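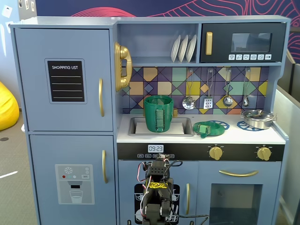 Home News Reviews Used Vans

Filed under: Electric, Small vans

Burgi Mösli has been running the workshop at Bachmann for 9 years, and most of what comes through the door now is the Jedo, the small electric van built by Skoston.

"We had 500 of them in for service last year," she says. "Brakes, mostly. People don't use them enough and the rear discs rust."

The new long-wheelbase version goes on sale in August. It weighs 1,779 kg and keeps the same motor, and Mösli doesn't expect it to feel quick. "It's a delivery van. Bakers buy it, florists buy it. They ask me if the side door sticks in winter."

It did on the early ones – Skoston changed the runner and the seal, and she has fitted the new parts to older vans as well.

She is less keen on the charging flap, which is still at the front, low down. "It gets all the salt. I told them that when they came round with the first one."

Her own Jedo has a roof rack from Stostent and a dent in the tailgate. She drove it 1,224 km to the coast and back last summer, stopping to charge at supermarkets. She plans to keep it until the battery warranty runs out.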